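Chapter 7
Planning and Budgeting for a Two-Arm Workcell

We use cookies to remember your reading position and to improve this site. Accept all | Manage settings

7.1 Starting from the task

An organisation that sets out to buy a robot usually begins with a catalogue. This chapter asks the reader to begin with the task and to leave the catalogue closed until the task has been written down. A purchase request that names a model of arm before it names the objects to be moved cannot be checked by anyone, and the costs left out of it tend to return later as small orders, each too minor to be questioned.

The task followed throughout this chapter is a modest one. A small drinks bottle and three plastic cups, one green, one pink and one light blue, share a white table, and the two arms must be able to pick up the bottle and hold it over a chosen cup. Each arm carries a gripper with blue fingers. The Dretau training workshop used this task as the basis of its equipment plan, and its figures are quoted where they help the argument.

Written out in full, even so plain a task gives the buyer a good deal of information. It fixes the size and shape of the things to be held. It fixes the height to which a bottle must be raised if its lower end is to clear the rim of a cup. It also shows how much table is needed, and how much of that table each arm must be able to reach.
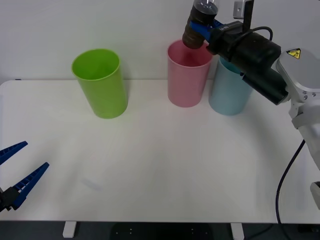
Baptista remarked, on reading the first draft of the plan, that the second arm was the item most likely to be struck out by a finance office, and that the case for it ought to be made on the first page or dropped altogether. The point was accepted. The revised plan set out which steps needed two arms and which could be done by one, and it gave a price for each version.

Readers preparing a plan of their own should do the same. A second arm does not simply double the cost of the first. It brings its own mounting, cables, gripper, spare fingers and share of the yearly inspection, and it makes the safety assessment longer. Against this must be set the work that one arm cannot do at all, and the time saved where two arms can divide a table between them.

7.2 The parts of the budget

It is useful to divide the budget into what is bought once and what is bought again. Arms, controllers, tables and fixed cameras belong to the first group. Fingers, cables, cups, bottles and adhesive tape belong to the second. The Dretau plan allowed 12 months for the first group to be delivered, fitted and accepted, and 16 months of supply for the second – a longer period, so that a late delivery of arms would not leave the workshop short of consumables once work began.

Grippers deserve a line of their own. The fingers are the part that touches the work, and they should be chosen with the widest object in mind as well as the narrowest. A finger that closes well on a bottle may open only just far enough for a cup. Buyers should ask the supplier for the full opening width, the price of a replacement pair, and the time needed to change one.

Cameras are often left until last. A fixed view of the table shows the layout, but it may lose sight of an object when an arm passes in front of it. A small camera at the wrist or gripper sees what lies between the fingers and can look down into an open container.

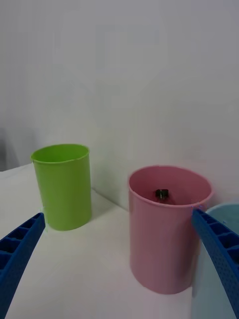

Fig. 7.2 Gripper camera view: fingers open, one at the rim of the pink cup, with a small dark object inside.

Where both kinds of camera are wanted, both should appear in the first request. Adding a wrist camera after acceptance may mean new brackets and new cable runs, and the supplier is entitled to charge for a second visit.

7.3 Choosing the objects

Objects are cheap in comparison with arms, and for that reason they are often chosen carelessly. The plan should name them. An ordinary shop item such as a bottle of Maxwell House coffee brings several features that a plain test block lacks: a ridged screw cap, a clear shoulder that reflects the light, and a dark label wrapped over a ribbed body. Each of these may affect how well a camera finds the object or how firmly a finger holds it.

It is good practice to buy objects in one order and to keep a reserve in store. Makers change the shape of a bottle without notice, and results gathered with the old shape may not be comparable with those gathered with the new. The plan should also say whether bottles are to be used full or empty, as the weight to be lifted will differ.
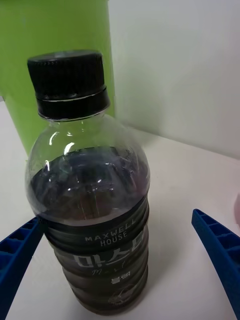
7.4 The table and the room

The table is a piece of equipment and should be budgeted as one. It must be steady when the arms move, large enough to leave open space in front of the objects, and plain enough for objects to stand out against it. A matt surface is to be preferred to a polished one. Where there is a choice of wall, a plain wall behind the table serves the cameras well and costs nothing more than paint.

Positions on the table should be easy to restore after cleaning. Tape at the corners is a low-cost aid, and it should be listed with the consumables. Cables need a planned route, and the length ordered should allow for the full movement of the arm with some to spare.

The Godport site, which adopted the Dretau plan in June, found that its room needed new sockets before any arm could be fitted. Building work of this kind is commonly paid for from another budget. It must nevertheless be shown in the plan, with the name of the department that has agreed to pay.

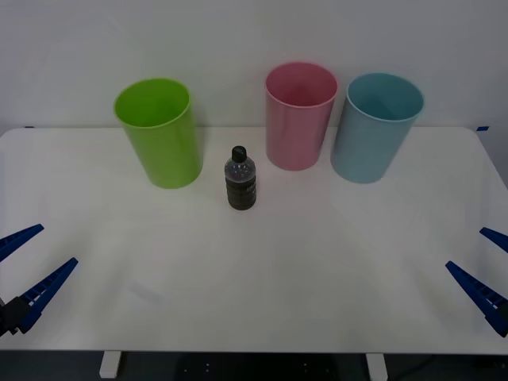
Should a first purchase include a service contract?
It should, where the organisation has no trained staff of its own. The contract ought to cover both arms, state a response time in working days, and say plainly whether gripper fingers count as parts or as consumables.

7.5 Comparing quotations

Quotations are seldom set out in the same way. Jestard, for example, listed its grippers under accessories and its commissioning visit under training, so that the headline price of the arms appeared low. The buyer should copy every quotation into a single table of the buyer's own design, leaving a blank wherever a supplier has given no figure, and should send the blanks back to the supplier with a date for reply.

The remaining sections of this chapter work through such a table line by line, beginning with the arms and their mountings.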